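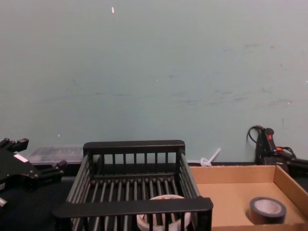 I've been building a two-arm setup in the spare room since June, and my firmest opinion so far is that home robot people should spend a lot less time on the robots and a lot more on boring household stuff. I mean it! Go look at any hobby forum and you'll find twelve pages on gear ratios and hardly a word about what the thing is supposed to pick up. Meanwhile my best teacher has been a roll of duct tape in a cardboard tray. It has a hole in the middle, it can sit on its side or lie flat, and the tray walls are low enough that you think you can ignore them (you can't, a finger coming in at a lazy angle will clip one every time). The wire rack next door is meaner still. Put the white tape down in there and you've got a round thing at the bottom of a cage, with bars all over the place for a gripper to snag on.

My friend Lawal Balogun thinks I'm nuts. He's building his own arm, which he calls Naser, and he wants it to handle machined blocks, all the same size, all in a neat row, until the motion is perfect. Then he'll move on to real objects. I get the appeal, I do. Blocks make you feel great. I did blocks for four evenings and felt like a genius, and then I swapped in the tape and felt like a guy who had bought two very heavy paperweights.

What bugs me about the blocks-first crowd is that the blocks quietly design the robot for you. You pick fingers that suit flat sides. You pick a gripping force that suits something stiff. You write your code as if every object has a top and a front, and by the time you get around to a roll of tape or a floppy bag, you're stuck with all those choices and a weekend of taking things apart. I'd much sooner find out early that my fingertips are wrong, while I'm still cheerful about it.
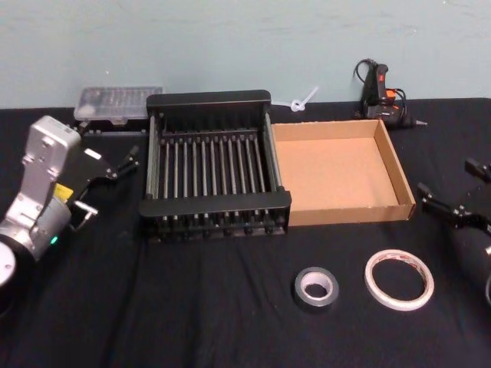 *Rack in the middle, cardboard tray beside it, and both rolls of tape out on the cloth.*

The other thing I'll argue about with anybody is clutter. Efe Nwankwo, who has the workbench I envy most, clears everything off before she runs a program, and she's after me to do the same. But I like having the glue gun and the parts case back by the wall, because that's what a table in a house looks like. A helper that needs a bare table is a helper I have to clean up for. I already have a vacuum like that!

Now, Efe has a point about the cloth. Wrinkles are a pain, and a black cloth under a black rack is asking a lot of any camera. She'd use something plain and light and pull it tight. I may give in on that one, though I'd want to go back to the wrinkly one afterward, just to see what I'd been getting away with.

So if you're pricing out a fancier gripper this month, hold off a bit. Grab a dish rack and a box lid and whatever tape is in the drawer, and spend two evenings moving one thing into another. Start with the duct tape, and leave the rack for the second night.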